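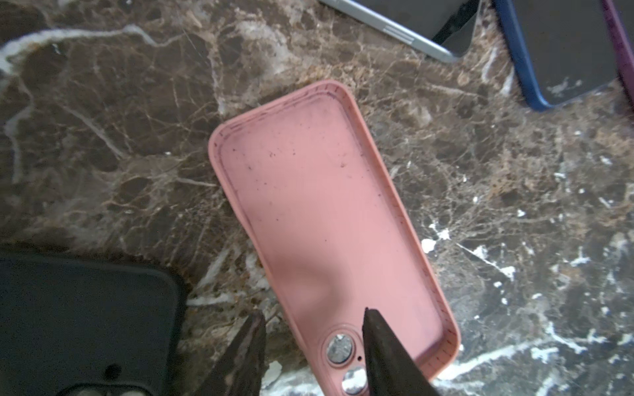
Jorholm Custody Complaints Corpus

Version notes, contents and terms of use

Summary

The Jorholm corpus is a set of 520 civil complaints brought against police forces, prison operators and individual officers. Each complaint is paired with the court's later orders where these were available. It was built for work on legal text: claim extraction, party linking and the study of how allegations are worded before and after amendment. It is released by the Zarkard project and replaces the earlier Mussa release, which held complaints only.

Contents

complaints/ holds one plain text file per complaint, UTF-8, with page headers removed.
orders/ holds one plain text file per order, named after the complaint it belongs to.
labels.csv has one row per labelled span.
parties.csv has one row per party, with role and type.
splits/ holds three lists of file names: train, dev and test.

Amended complaints are stored as separate files with the suffix _a1, _a2 and so on. They do not count towards the 520.

Label scheme

Spans are marked with one of the following:

FORCE: an allegation that physical force was used.
ENTRY: an allegation about entry to a home, vehicle or business, with or without a warrant.
DETENTION: an allegation about arrest, holding or length of custody.
CARE: an allegation about medical treatment, food, heating or supervision in custody.
RECORDS: an allegation that reports, footage or logs were altered, lost or withheld.
REMEDY: what the claimant asks the court to grant.

Spans may overlap. A sentence alleging that a claimant was struck during an unlawful entry carries both FORCE and ENTRY. REMEDY never overlaps with the other labels.

Sums of money are kept as written in the source. The amount_norm column gives the figure without commas or currency sign and is blank where the complaint asks for damages "to be decided at trial".

Labelling

All files were labelled once in the Dratska tool. A second reader labelled 25 per cent of them without sight of the first set. Disagreements were settled by discussion and the result written back to labels.csv. The earlier labels were not kept. Agreement was lowest on RECORDS, mostly over whether a general charge of "cover-up" should be marked when no document is mentioned. The rule now is that it should not.

Names

Claimants, witnesses and family members are replaced by role tags such as CLAIMANT_1 and WITNESS_3. Officers are replaced in the same way, whether or not they were named in press coverage. Names of judges are removed from orders. Forces, councils and companies are left as they stand. Street addresses are cut to the name of the town.

Replacement was done by script and then checked by hand. If you find a name that was missed, report the file name and line number only. Please do not repeat the name in the report.

Known problems

In 40 files the source was a poor scan and some words are wrong. These are marked scan=1 in parties.csv.
Footnotes are placed at the end of the paragraph in which they are cited. In long complaints this sometimes splits a numbered list.
Orders are missing for cases that were settled early or sealed.
The Mussa file numbers do not match the ones used here. A lookup table is in mussa_map.csv.

Limits on use

A complaint sets out one side of a dispute. Nothing in this corpus should be read as a finding that an event took place, and the labels record what was alleged, including in cases that were later dismissed. The corpus is not suitable for predicting the outcome of live cases or for scoring individual officers or forces.

Do not attempt to recover removed names by matching files to court listings.

Changes

The July release adds RECORDS as a separate label, corrects 30 party roles and drops duplicate orders. The test list is unchanged.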